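5 min read

Re: Re: [shared-kitchens] Hard water, white crust and the great descaling question

On a wet evening in June, a member wrote:

> We took over the hall kitchen in Plelten at the start of the year and I
> have now lost a second kettle to the crust. The first one went after
> five months. The new one is already rattling when you tip it, like a
> money box. The town report gives our hardness as 652, which I gather is
> not good. Two questions for the list:
>
> 1. Is a softener worth the bother for a kitchen used four times a week?
> 2. Is there any descaler that doesn't leave the tea tasting of pickles?
>
> I have tried vinegar. Everybody has an opinion about vinegar. Please
> don't send me the baking soda thing again, I have read the baking soda
> thing.

Condolences on the kettles. I'll try to answer in order, though I should warn you that I have been looking after an urn in the Fagundes district for longer than I care to tell my doctor, and I've grown opinions the way your kettle has grown limestone.

First, that 652. Before you frame it, check the units. Our own report came with a column of hardness in one unit and a column of something else beside it, and I spent a whole winter believing we were drinking a quarry. If yours is milligrams per litre as calcium carbonate, then yes, you are drinking a quarry. If it's the conductivity column, which on our report sits right next to hardness and has the friendlier typeface, you may only be drinking a gravel pit. Ours is 111 on the hardness side and we still get a white rim on anything left to drip dry.

A softener for four sessions a week: I wouldn't, at the lower number. At the true 652 I'd at least get a quote, and sit down before opening it. We priced one from an outfit called Zukis, whose salesman was very pleasant and had a laminated colour chart of pipes in various stages of despair. The unit itself wasn't outrageous. The plumbing to get at our cold line, which runs behind a wall that also holds up a roof, came to more than the urn, the kettle, the dishwasher and the piano. We bought filter jugs.

The jugs are fine, by the way. They're slow, they take up the good shelf in the fridge, and people top them up by an inch and walk away feeling they have contributed. But a kettle fed from a jug here lasted three years, against a bit over one for its predecessor fed from the tap. That's a sample of two kettles, so please nobody quote me at a conference.

Now, descaler. Vinegar works. It also makes the hall smell like a chip wagon and it hangs around in the plastic lid no matter what you do. We switched to citric acid, the plain white powder from the baking aisle or the home brew shop. Two heaped tablespoons to a litre of water, bring it up to hot, switch off, leave it half an hour, swish, tip, rinse twice, boil once and throw that boil out. The tea afterwards tastes of tea, or of whatever your hall buys in the catering tin, which I can't help you with.

Don't boil it hard with the acid in. It foams. I learned this at eight in the morning before a funeral lunch.

We buy the powder in a tub of 1000 grams and it does us most of a year. Write CITRIC on it in letters a child could read from across the room, and keep it well away from the sugar. I'm not prepared to go into detail on that one, except to say that the lemon squares were considered a triumph of boldness by those who like that sort of thing.

There is also a branded sachet, Fetico, which one of our neighbouring halls swears by. I read the packet. It's citric acid with a picture of a waterfall. If the waterfall helps you, go with the waterfall.

Once the crust is gone, the remaining nuisance is the film on everything else. Glass is a lost cause with your numbers, and I'd stop grieving and buy tumblers in a cheerful tint. Stainless steel is much more forgiving. It does spot, but the spots come off with a damp cloth and a drop of the same citric mix, and a satin finish hides a multitude of sins that a mirror polish would announce to the whole parish. We moved the hall over to steel tumblers a few years back, chiefly on the grounds that they bounce.

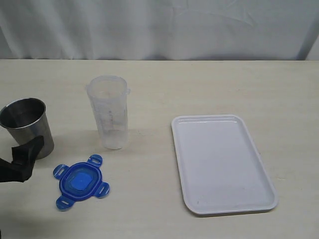

Brushed steel tumbler, rolled rim, on the pale table.

A few things to watch if you go that way. Steel gets hot, so they're for water and cordial and not for tea, whatever the walking group tells you. Buy the tapered sort, wider at the top than the bottom, because you can get a hand and a cloth right down inside. Ours nest as well, a bit too well, and two put away damp will form a bond that outlasts many marriages. Cold water in the inner one and warm round the outer one usually parts them. And run your thumb round the rim before you pay. A rolled rim is pleasant to drink from. The unrolled kind is a biscuit cutter.

Skip the steel wool. It scratches, and it leaves little crumbs of itself that rust, and then somebody writes to this list to say their stainless isn't.

As for the rattle in your current kettle, those are flakes that have come off by themselves, and they will mostly go with a first dose of citric. If a slab is left stuck over the element, give it a second dose and don't go at it with a knife. I say this as the owner of a kettle with a hole in it.

Let us know what the units were. I've got a side bet on conductivity with the other half of this household, and there's a sink of dishes riding on it.

Cheers from Fagundes,
the one with the urn

P.S. On the baking soda thing: it's an alkali, and so is your crust, near enough. They get along beautifully.

Contact the list owners | © Shared Kitchens mailing list | Back to top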